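Simulation Service: Cenari Worktop Package Open to Members

Members are advised that the Cenari worktop package, supplied by Fendora, is now available through the shared equipment service. It allows a team to try out a robot arm on simulated household tasks before booking time on a physical bench.
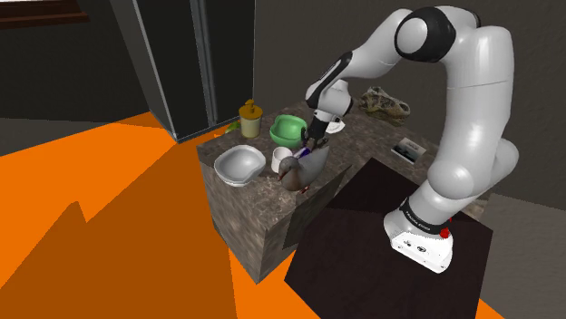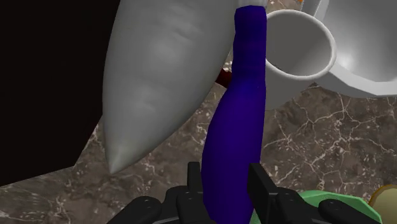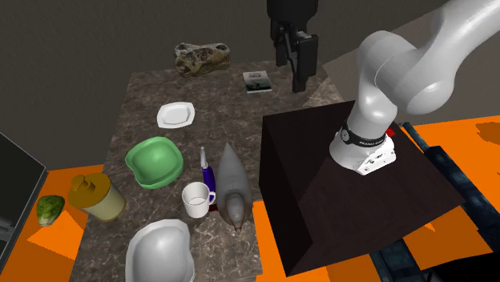 Views from the Cenari simulation.

The package was reviewed over 20 working days by a panel of four under Noemí Barajas, whose report is held at the Zamudio office. The panel found the set-up guide clear and the range of objects well suited to grasping work, with bowls, a cup and several less regular shapes in the same layout. Being able to look at one task from the room and from close by the gripper was considered useful when tracing a missed grasp.

Two reservations were recorded. Loading times on older machines were longer than the panel would wish, and the notes on changing the lighting need further work. Fendora has been told of both points and has agreed to supply revised notes.

Access is offered at two levels. The basic level covers the standard worktop layouts and is free of charge to member institutions. The full level adds the Loster scene editor, with which users may place their own objects, and is charged by the term. Requests for either level should be sent in writing to the Zamudio office, giving the name of the project and of the person responsible. Applications for the coming term close on Apr 13, 2018.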